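News > Company > Press releases

7/22/18
By Paora Waaka, Jundberg press office

Jundberg brings the Warnix sorting line into daily work at Thaler returns hall

Jundberg, the company for cleaning and resale of children's goods, has taken the Warnix line into full daily work at its returns hall in Thaler. The line was tested on one shift from January. It now runs on both shifts, and all 61 employees of the hall have received training for it.

The returns hall takes back toys, baskets, blankets and other small household goods from shops and from rental customers. Until this year every piece was lifted by hand from the delivery crate, looked at, and carried to one of the cleaning stations. On a busy day this meant a lot of bending and walking, and many of our colleagues told us that their backs and wrists were tired long before the end of the shift.

The Warnix line takes over the lifting and the carrying. A robot arm with two fingers picks the goods one by one and puts them on the correct belt. The decision about what is clean enough, what must be repaired and what cannot be sold again stays with the people at the inspection tables.

Soft goods were the difficult part of the project. A box has flat sides and keeps its form, but a plush animal gives way when it is pressed and can lie in any position. For this reason the project team decided early that the machine should learn from employees who know the goods. They pick up toys with hand-held grippers, in mixed groups and on different kinds of cloth, and the recordings are given to our technical partner Prornus, who prepares them for the arm.

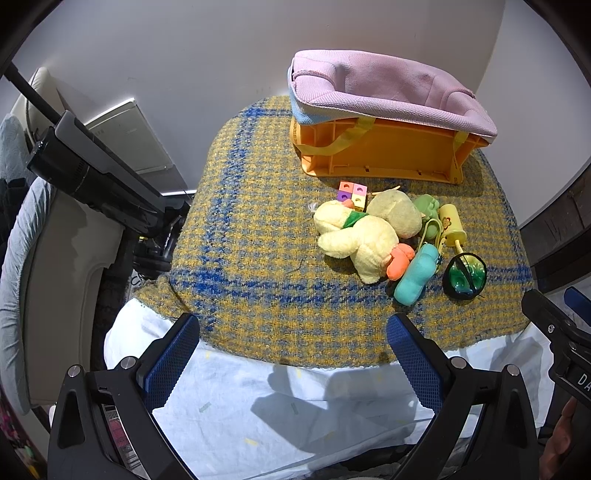
The recording work is voluntary and is paid at the same rate as inspection. Employees can do it for two hours at a time and then change to another task. Several colleagues who had to give up heavy lifting for health reasons have asked to do it regularly, and we were glad to say yes. To date the team has recorded 308 hours of handling.

"In the beginning I was worried, and I think many were," says Paora Waaka, who worked at the inspection tables for years before moving to the press office. "I asked in the first meeting whether my old table would still be there. It is still there, but the person who stands at it has a better chair, better light and more time for each toy."

Not everything is solved. The arm is still slow with thin handles and with goods that lie close together, and it sometimes stops and asks for help. In the test period the employees found the stop signal too loud, so it was changed to a lamp. They also asked for a wider passage behind the belts, and this will be built during the summer break.

No jobs have been cut because of the line. Two new positions have been created, both for line attendants, and both were filled from inside the hall. The work plan for each shift is now made together with the employees' representatives, who can ask for changes when the speed of the belts is too high.

Jundberg will decide in January whether the second returns hall will receive the same equipment. Before this decision the employees in Thaler will be asked in writing about their experience, and the answers will be given to the management without names.

Journalists who wish to visit the hall are kindly asked to write to the press office and to mention which shift they would like to see.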